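I finally got to the Flindard skincare open day on Sunday, and my bag still smells like cucumber. They make the Trornum cleansing balm I've been going on about since spring, so when sign-ups opened I grabbed a spot in two minutes flat.

We went around in groups of 14, hairnets on (so flattering!). First stop was the mixing room, where the oils get melted slowly in these huge kettles. Our guide let us smell the balm before the fragrance goes in and wow, it's waxy, kind of like crayons.

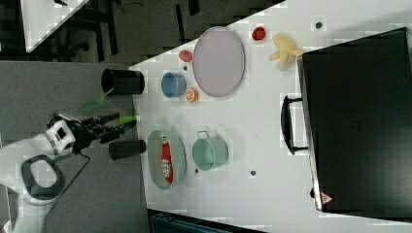
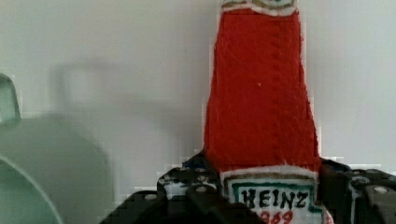

Then came the filling line, my favorite part. The Panasiuk hand cream was running that morning, 980 tubes a batch, and I could have watched the caps go on all day. We each got to try eight textures on the back of the hand – I liked the gel one best, my sister went for the thick night cream.

The shop at the end was dangerous. I bought a Stondo clay mask and two balms, and skipped the toner because it stung a bit on my cheeks. Parking is tight, so come before ten if you're driving. Full review of the mask once I've used it for a couple of weeks!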